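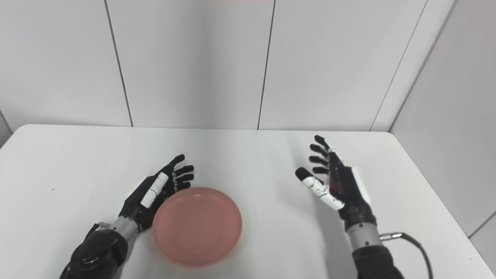 ## 4.2 Preparing the Two-Hand Table for Visitors

Complete this section before each open day session at the Tarstead demonstration room. The plate task uses both hands and one plastic plate on the white table.

1. Confirm that the session operator has signed the room log. For November sessions, the operator is Dayana Galindo; her alternate is Stijn Dijkstra.
2. Wipe the tabletop with a dry cloth.
3. Set the plate down between the two hands, base down.
4. Check that the cable at the right forearm hangs free of the table edge.
5. On the Malto console, select **Visitor** and enter a speed limit of 40.
6. Run the plate task once with the door closed.

> **Caution:** Visitors shall not reach over the table while the console shows **Active**. The operator must stay within reach of the stop button.

**Note:** If the console displays code 439, press **Hold**, return both hands to the rest position, and repeat step 5. If the code appears again, end the session and notify Chiyo Hirose.

## 4.3 Admitting the Group

1. Read the safety notice aloud.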